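The Case for Sorting Before Storing

Published by the Miltari Household Review, Dec 25, 2019

Advice on home storage has long favored the purchase of containers. A household with a disordered drawer is told to buy a divided tray, and a household with a disordered tray is told to buy a cabinet. It is the position of this publication that the order of work should be reversed. Small personal items, and beaded jewelry above all, should be brought out, placed together on a clear surface and separated by hand before any decision is made about where they will be kept.

The beaded bracelet presents a particular difficulty. It is inexpensive, it is often received as a gift, and it is seldom thrown away. Stored loosely with others of its kind, it becomes part of a mass in which no single piece can be worn without disturbing the rest. Owners then come to regard the mass as one object and to move it from place to place as such.
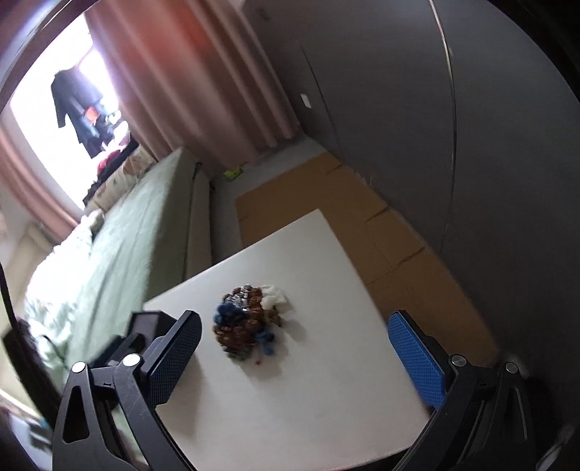 Beaded pieces gathered in one small heap on a white tabletop.

In June, the Review invited readers to report on their own habits with respect to small jewelry. Of 1,000 households invited, 222 replied. Among those, 209 stated that they kept at least some bracelets or necklaces in a tangled condition. Readers who reply to such an inquiry are likely to be those who recognize the problem, and the figures should be read with that in mind. They nevertheless suggest that the condition is common, and that it persists in homes that are otherwise well kept.

Several readers mentioned the Olov stacking tray and the Clelia hanging case, both of which are sound products. Neither can separate a cord from a chain. A tangled group of bracelets placed in a well-made case remains a tangled group of bracelets, and the owner has now paid for the case as well.

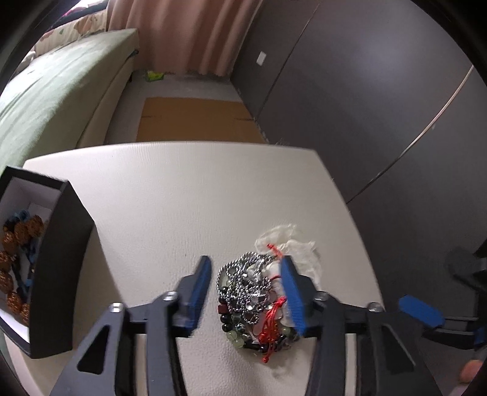 Mixed materials deserve more attention than they commonly receive in guidance of this kind. Chain, thread and strung beads behave differently when handled together, and a method suited to one may damage another. Where silver ball chain lies in the same tangle as red string with tassel-like threads, the threads should be freed first and the chain lifted away afterward. Wrapping should be removed at the outset. A crumpled white piece of it left among the strands conceals knots and adds nothing to the protection of the beads. Pieces already free, such as an orange beaded bracelet and a blue braided cord laid in an open box, should stay apart from the work until it is finished.

It has been objected, most recently in correspondence from the Vrettos Storage Forum, that such care is out of proportion to the value of the items. The Review does not accept this view. The worth of a bracelet to its owner is rarely its price, and an evening spent at a table is a modest expense. Sorting also informs the owner of what is there. A container chosen afterward can be fitted to the pieces that remain, and in many homes a box already owned will be found sufficient.

The Review therefore recommends that households postpone the purchase of any jewelry storage until the contents have been fully separated and examined.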